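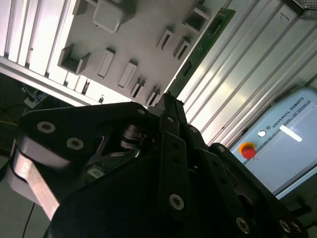
Clandum is looking for people who have opinions about fixture boards and can defend them. We make holders, slots and brackets for small parts, and we have read enough claims about "universal" layouts to distrust all of them, our own included. The present board is light gray, with small raised holders and brackets dotted over a flat face, set inside silver aluminum extrusion. It looks tidy. Looking tidy is the easy part, and we would like someone to tell us what is wrong with it.

What you would do

Sit with the board for 5 sessions, place and remove parts by hand, and write down every holder that annoys you. Jiahui Jin, who drew the layout, will read your notes and will not argue until you have finished.

Please don't apply if you plan to tell us it's great. At our Inthanon site we heard that 112 times in February, and the slots still had to be redrawn.

We are most doubtful about the narrow vertical slots, which come in two rows, and the U-shaped brackets at the right. Does a thin upright part belong in the middle of all that? Convince us either way.

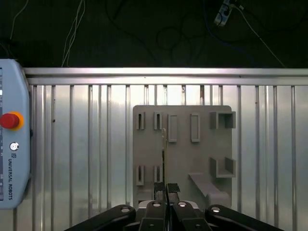

Who should apply

Anyone with bench, assembly or toolroom experience. A degree is fine but won't count for much. You should be able to write a plain sentence and use calipers.

Pay and how to apply

$170 per session, paid the same day. Send half a page on the worst fixture you ever worked with to Clandum, Room 606, by 8 August 2022. No résumés over one page.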